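Soil moisture probes vs. just digging a hole
Precision Ag board > Sensors and Telemetry

dryland_dub
Posted September 27, 2023

Heltedo quoted me for soil probes on the Ridgeway quarter. 160 acres, one pivot, $1210 a probe, plus a yearly fee so I can look at my own dirt on my phone. My current system is a shovel. The shovel has never asked me to update my password.

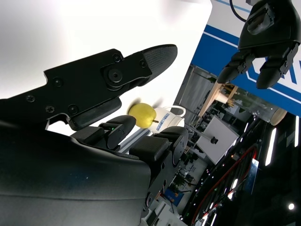 Anyway, the dealer says four probes would do it. I have sand on the north end and gumbo on the south, so I suspect four probes would give me four opinions. Anyone running these through a full season?

pivot_stuck_again
Two seasons near Clorkport. They paid off for me, mostly by telling me to leave the water off in June when I was itching to turn it on. Put them in early and pack the hole tight or you'll be measuring air.

gumbo_and_regret
Disagree. Mine read bone dry for three weeks while I was losing boots out there. Clay shrinks away from the tube. Support told me to "recalibrate my expectations."

pivot_stuck_again
That's an install problem. Slurry the hole.

gumbo_and_regret
I slurried the hole. I have slurried more holes than you've had hot lunches.

tassel_hassle
Rent first. The co-op in Trandutia lets them out for $400 a season and they pull them for you in October. I sat through their sensor talk last winter and learned at least that much. 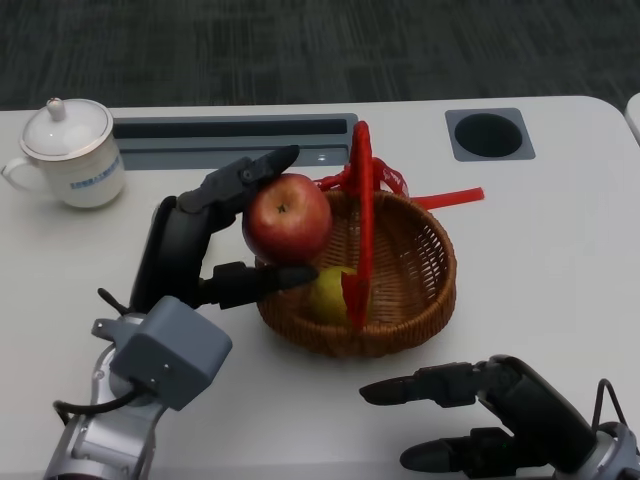
White lidded mug on the table.

Also ask about signal. I had to add a 50 foot mast.

dryland_dub
Renting two, then, one in the sand and one in the gumbo. Keeping the shovel as a backup.

gumbo_and_regret
You have that backwards, but good luck.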